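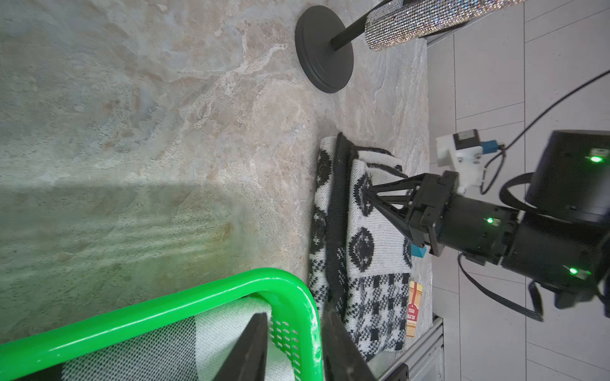 Nga Doãn
Lornomcombe Institute for Household Studies

5. Do people keep what they say they keep?

Surveys of household textiles rest on memory, and we doubt that memory deserves the trust. Of 1689 people who answered the Favance mail survey, 572 claimed to own no blanket older than ten years.

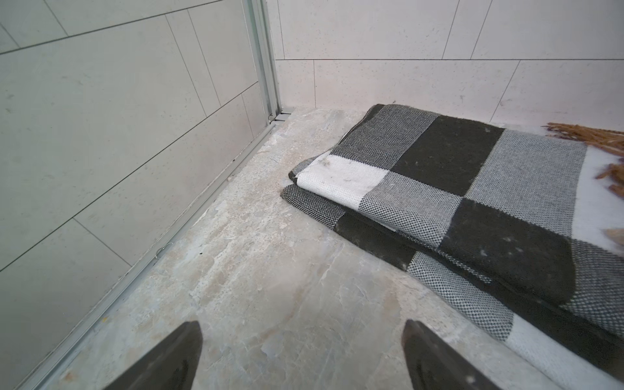

Esposito reads this as proof of faster turnover. We are not convinced. Few owners can date a gift, and the form gave them no way to say so. The follow-up in Udel, held in May, reached too few homes to settle the matter.

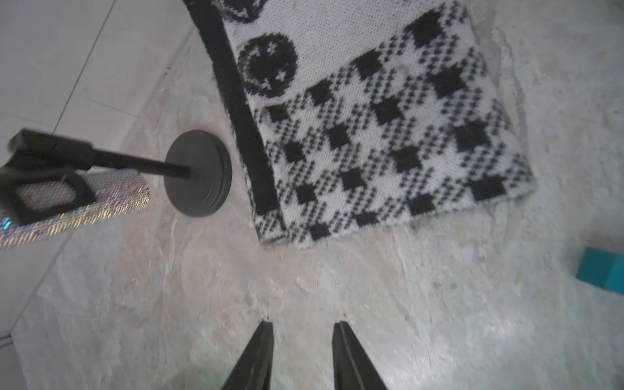
Figure 2. Knitted piece in black and white, with check and smiley-face motif, on a rug.

Until purchase dates are checked against receipts, we treat the turnover claim as unproven.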